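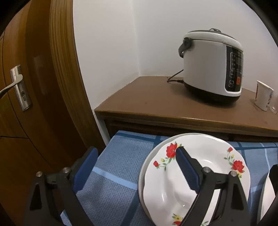 Stop buying stiff fingers

Home Reviews Opinion Archive Contact

Soft pads win. There, said it. We ran the hand-held gripper with blue rubber pads against the Posero hard jaws, 44 tries each, crockery only. Posero chipped eight plates. Rubber chipped none.

Flowered plate stacked on a plain one is the real test imo. Wavy rim, shallow bowl, hardly any gap to get a finger in. Spec sheets never mention rims. They mention force, and teh makers love force.

Selina Aigner at Clurnton wants a better controller first. Disagree. Fix the fingertip, its cheap, then argue about controllers.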